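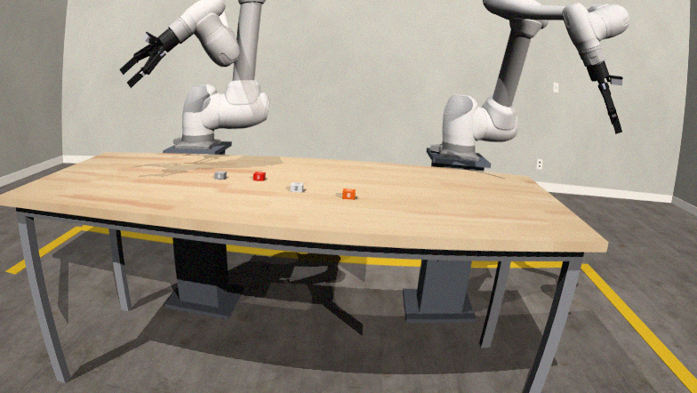

Posted by Gemma Morelli, Office Manager, 26 December 2024

About Momau Window & Gutter

Momau Window & Gutter washes windows, clears gutters, and rinses things that live outdoors and have gotten sad about it. We work on houses, small storefronts, and the occasional church. We don't do high-rises. Kevin Hanrahan, who started the company, gets uneasy on the third rung of anything he didn't buy himself, and the rest of us have decided this is a healthy quality in a boss.

How we got going

Kevin cleaned his mother's windows one July as a birthday present, having forgotten to buy one. The neighbor across the street asked what he charged. He named a figure he now describes as "insulting to both of us," and she booked him on the spot. By the end of that summer he had 30 regular customers, a truck with one working door, and a notebook he was calling the accounting department.

The name came from a niece who was two at the time and was trying to say something else. We've been asked what it means in a surprising number of languages. It doesn't mean anything in any of them, as far as we've been told, and the magnets for the truck were already printed.

Who you'll meet

There are four of us in the field and me on the phone. Kevin does most of the estimates. He will walk all the way around your house without speaking, which worries people, and then hand you a written price, which usually helps. If he crouches down by a downspout for a long time, let him finish.

Mawar Kusuma runs the window crew. She came to us from hotel housekeeping and has opinions about streaks that I would call religious. If you see her standing in your yard with her head tilted to one side, she's checking the glass against the light, and there's a fair chance she'll go back up the ladder.

Abdul-Rahman Issahaku handles gutters and roofs. He also keeps the lost and found, a bucket of everything he's pulled out of downspouts: tennis balls, a spatula, one half of a walkie-talkie. If you're missing something and you own a roof, call.

Fitriani Mandagi joined as summer help and then didn't leave. She does screens, tracks, and sills, the parts of a window most companies pretend they can't see. She's also the only one of us who can back up the trailer.

What a visit is like

You get a two-hour arrival window, and we call when we're on the way. You don't have to be home if we're only working outside, but please unlock the gate and have a word with the dog. For inside work we wear shoe covers and bring our own towels. We move small furniture and put it back. We don't move pianos, fish tanks, or anybody's collection of glass birds. (We did once. Everyone was fine, including the birds, but it took most of an afternoon.)

The price on the estimate is the price on the bill. If Kevin guessed low, that's between Kevin and the notebook. If you find a streak after we've gone, tell me within a week and Mawar will come back for it at no charge. She'll probably want to know which pane before she's out of the truck.

If it rains the next day, the windows are still clean. I mention this because I answer the phone. Rain by itself doesn't do much to clean glass. Dirty screens and overflowing gutters do, and you will notice that we also sell those services.

Where we work

We cover Asadi Heights, the Sadance Road neighborhoods, and most of the old streets down by Iker Park. Outside of that, ask. We'll go a bit farther in spring if a few of your neighbors want to book the same day, and we'll knock something off everyone's bill for it.

This year we finished 262 jobs, not counting Kevin's mother, who is still on the schedule and still pays in lasagna. We're insured, we'll send you the certificate if you ask, and we've only ever left one ladder behind. If you have it, it's the orange one.

Getting in touch

Call or use the form on the Contact page. I'm at the desk weekday mornings and return messages in the afternoon. Tell me how many stories the house has, whether you want inside, outside, or both, and when somebody last looked in the gutters. "Never" is a perfectly good answer and a popular one. Spring fills up early, so if you want your windows done before the graduation party, please don't call me the day before the graduation party.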